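Ticket: Corach reports "procedure violation" on placements that look fine
Product: Corach cell controller
Site: Rimstead, bench cell with two arms
Opened: 18 May 2021
Priority: Normal (requester asked for High, see below)
Status: Closed, with grumbling

Opened by Rimstead cell desk

Since the last rule pack went in, Corach stops our block stacking task with "procedure violation, rule 4" and parks the arm. No joint fault, no force fault, no collision. It objects to our manners, apparently. We got 17 of these before lunch.

The task is the dull one everybody runs. Pick a cube, bring it to the taped square, put it down, put the next one on top. We wrote it to the Unnithan bench guidelines, which are printed out and taped to the cabinet, so don't start there. We have restarted the controller. We have reloaded the rule pack. We have also turned it off for a while and glared at it, with the same result.

The stop comes at the end of a placement, never on the pick. The grip is the part we would have bet on, and it seems to be the one thing Corach has no opinion about.

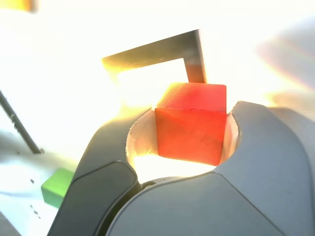 Asking for High priority because a second shift inherits this at four and they are less patient than we are.

Reply from Cluteo support

Thanks for the detail. Priority stays at Normal, as High is reserved for cells that are stopped or on fire, and yours parks politely.

Rule 4 in the current pack covers release. It has three conditions, and the log will only tell you that one of them failed, without saying which. We know. There is a request open for that, and it is older than the rule.

Please check the following and report back:

1. Dwell before opening. The gripper must be stationary for 500 ms before the fingers open.
2. Retreat. The first move after opening must be straight up, at no more than 40 percent speed, until the fingers are clear of the part.
3. Idle arm. The arm that isn't placing must be in a declared hold pose. Standing still somewhere doesn't count as a hold pose.

Also please confirm that your placement zone in Corach matches the tape on the table. Zones drift when somebody re-tapes the table and considers the job finished.

Reply from Rimstead cell desk

Went through the list.

Dwell: set to 500 ms, measured, fine. It feels like an age when you are standing there, but fine.

Retreat: straight up. Speed was set above the limit in one of the two programs, left over from a demo. Lowered it. Same violation on the next run, so we left it lowered and felt virtuous for no gain.

Zone: the tape and the zone agree. The guidelines say the bottom part has to be inside the outline and don't say it has to be centered, and we have had that argument in-house already and would like not to have it again on your ticket. Same with the cubes above. A small sideways offset is allowed as long as the stack stands by itself with the fingers open. 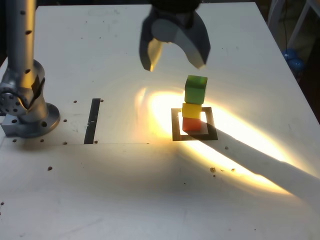 Which leaves the idle arm. Ours finishes its part of the job and stops. It doesn't go anywhere. Nothing in the Unnithan text says it has to, only that it must be "out of the working volume and not under a motion command." It is both of those. We are looking at section 6, second paragraph, if you would like to read along.

Reply from Cluteo support

We did read along. The sentence after the one you quote says "and shall be held in a pose known to the supervisor." The supervisor in your cell is Corach, and Corach knows a pose only if you have given it a name. Your idle arm stops at the end of its last move, which is a real place but has no name, so rule 4 treats the arm as unaccounted for and refuses the release.

The old rule pack let this through. The new one doesn't. We agree that the release notes could have said so in a place other than a footnote.

To fix:

Open Poses, jog the idle arm to wherever you want it to wait, save it, tick Declared Hold.
Add a move to that pose as the last step of the idle arm's program.
Put the check before the placing arm comes down over the zone. If you leave it until release and it fails, the placing arm parks with a cube in its fingers, and somebody has to take it out by hand under the lockout procedure, with the form.

Please don't fix it by switching rule 4 to Warn. The option is there and we can see when it has been used.

Reply from Rimstead cell desk

For the record, rule 4 was on Warn for one run. You will have seen that.

Hold pose saved and declared, check moved to before the descent. We ran the whole sequence again from a scattered start, on both programs, and had no violations. Attaching one for whoever finds this ticket next.
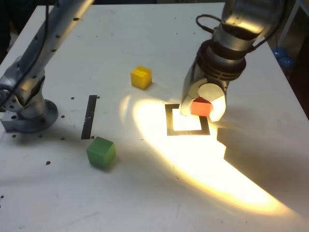

Red cube over the taped square, yellow and green still out on the table.

Two requests before you close. Say in the log which condition failed. And move the footnote.

Reply from Cluteo support

Both passed on. The log change is penciled in for the September pack. The footnote belongs to another team.

Closing as configuration. The ticket reopens if you reply to it, so please don't reply to say thanks.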